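Progress report to the Gostura fund, October 2, 2026
Prepared by Sille Zoëga for the Rollero project

Dear friends at Gostura,

Thank you for your patience while we put this together. I had hoped to send you a cheerful page about picking speeds, and there is some of that further down, but September was mostly taken up by a fault and I would like to tell you about it properly.

As you know, we rehearse every new grasp in simulation before the arm in the Tolorora workshop is allowed to try it. In the September batch of 200 simulated approaches, 189 went the way they should. In the others the arm kept closing in on a large object well after the point where it ought to have stopped and taken a fresh look (our distance limit is meant to force that pause, and it didn't). 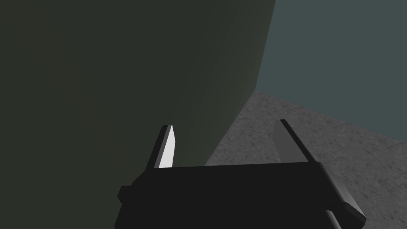 Rajitha Bandara asked on the shared log whether the limit was being read at all once the object took up most of the wrist view, and said she would not want to stand near the real arm until we knew. It was a fair question, and it sent us to the right part of the code. When the view fills up with one plain surface, the distance estimate drops out, and our software was holding on to the last good number - quite happily, and for far too long.

We have since made 2 changes. A lost estimate now stops the arm at once, and the approach speed is cut near anything large. Nazma Kodikara is rerunning the full batch with both in place. The workshop arm stays switched off until she and Josefien Peeters have signed the results, and I'm afraid that moves the first live trial back by 3 weeks. The budget is unchanged.

I'll write again when the rerun is finished, and you are very welcome to call me before then!

With warm thanks,
Sille

3 comments | 2 shares

Related items
Rollero: summer progress report
Notes from the Munasinghe site visit
Workshop safety rules, revised September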